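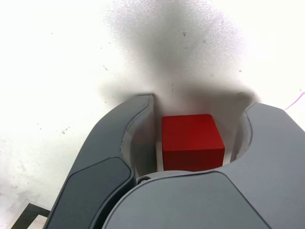

Painting a Small Cube: Even Red Finish with Softened Edges

Filed under: Surface Prep & Finishing / Small Parts

Small cubes are harder to paint well than they look. A flat panel has one face to get right. A cube has six, and all of them meet at edges where paint pulls thin, and at corners where it pulls thinner still. The method below gives a finish between matte and satin on a solid blank. It works for game pieces, counting blocks, sorting pieces and display props, and scales to a batch without much change.

The notes assume a hardwood blank. Close-grained species such as maple, beech or birch are preferred. Softwood can be used, but the end grain will need more filler and the edges dent easily.

What you need

Hardwood cube blanks, cut square
Sandpaper in 120, 220, 320 and 400 grit, plus one sheet of 1000 for the last coat
A flat surface for sanding, such as a piece of float glass or a machined tile
Sanding sealer or thinned wood filler
Gray primer
Red acrylic, matte or satin
Water-based clear coat, satin (optional)
Tack cloth
Round toothpicks or painter's points
White paper or card for the inspection surface

The primer used for these notes was Drarero gray sandable. The color coat was Clilix signal red in satin. Any equivalent pair will do as long as both are from the same chemistry family. Do not put a lacquer color over an uncured acrylic primer — it will wrinkle, and the only repair is to strip back to wood.

Step 1. Square the faces

Tape a sheet of 120 grit to the glass, abrasive side up. Place the cube face down and draw it toward you in straight strokes with light, even pressure. Turn the cube a quarter turn after every few strokes. This cancels the natural tendency to press harder on the side nearest the palm.

Repeat on all faces. Check each corner with a small engineer's square. Change to 220 grit and repeat, stopping when the saw marks are gone. Further sanding only changes the dimensions.

Step 2. Soften the edges

A sharp edge will not hold paint. Surface tension draws the wet film away from it, and whatever remains is rubbed off in handling. Break every edge before priming.

Hold the cube at 45 degrees to a sheet of 220 grit and make 9 light strokes along each edge. Then roll the cube through the angle for a few more strokes, so that the small flat becomes a curve. Keep the stroke count the same for every edge. Unequal rounding is easy to see once the cube is a single color.

Corners are done last. Touch each one to 320 grit and rotate it in a small circle. Two or three turns are enough.

Step 3. Seal the end grain

Two of the faces are end grain. Left unsealed, they absorb primer and dry darker and rougher than the other four. Brush sanding sealer on those two faces only, let it dry, and sand flat with 320. Apply a second time. Run a fingernail across an end grain face and then a side grain face. If they feel the same, proceed. If not, seal again.

Wipe with the tack cloth. Do not use a damp rag at this stage, as it raises the grain.

Step 4. Prime

Prime five faces at a time, with the cube standing on the sixth. Raise it on three toothpicks pushed into a foam block, points up, so that paint does not bridge between the cube and the support.

Spray from 11 inches. Begin each pass off the part and end it off the part. Two thin coats are better than one full coat. Allow the first to flash off before applying the second. When the primer is dry enough to handle, turn the cube over and prime the remaining face.

Sand with 400 grit, by hand, with the paper flat on the glass. Gray primer makes low spots obvious: they stay glossy while the area around them goes dull. Fill, re-prime and sand again where needed. If bare wood shows along an edge, spot prime it. Red is a weak-covering color and will not hide the difference.

Step 5. Color

Stir or shake the paint for the full time given on the can. Satin and matte paints contain a flatting agent that settles to the bottom. Poorly mixed paint gives patches of unequal sheen, often from one cube to the next in the same batch.

Apply three light coats. Rotate the foam block a quarter turn between passes, so each vertical face gets the same amount. Spray the top face last and keep that pass quick. It catches overspray from all the others and builds faster.

Leave the cube overnight before turning it to do the bottom.

Step 6. Level and clear

Check for dust nibs with a fingertip. Remove them with the 1000 grit sheet, used wet with one drop of dish soap in the water. Use almost no pressure, and stay off the edges. Rinse and dry.

Clear coat is optional. It adds wear resistance and evens out the sheen, at the cost of a slightly deeper color. If it is used, apply 2 thin coats.

Step 7. Inspect

Place the cube on white paper under a single lamp set overhead. The top face will read as a lighter, brighter red, and the sides as a deeper one. This is a lighting effect and should not be corrected. To compare color, turn each face up in turn and view them all under the same conditions.

Look for:

Gray showing at corners — spot coat with a fine brush
A ridge along the bottom edge — too much paint, sand and recoat
Dull end grain — sealer was too thin
Pinholes — trapped solvent, sand back to primer

Curing

Dry to the touch is not cured. Freshly painted cubes stacked face to face will stick and pull paint from each other. Keep them separated on bare card for a week, longer in a cold shop. Wax paper is not suitable, as it can leave a residue that interferes with later coats.

Last updated May 25, 2023

Related articles
Cutting Square Blanks on a Small Miter Box
Srithong Sanding Sealer vs. Thinned Filler on Beech
Storing Opened Paint Through the Winter: October Checklist
Building a Hekedent-Style Drying Rack from Scrap
Why Red Takes More Coats Than Blue

We use cookies to remember your settings and measure site traffic. By continuing to browse you accept our cookie policy. Accept / Manage preferences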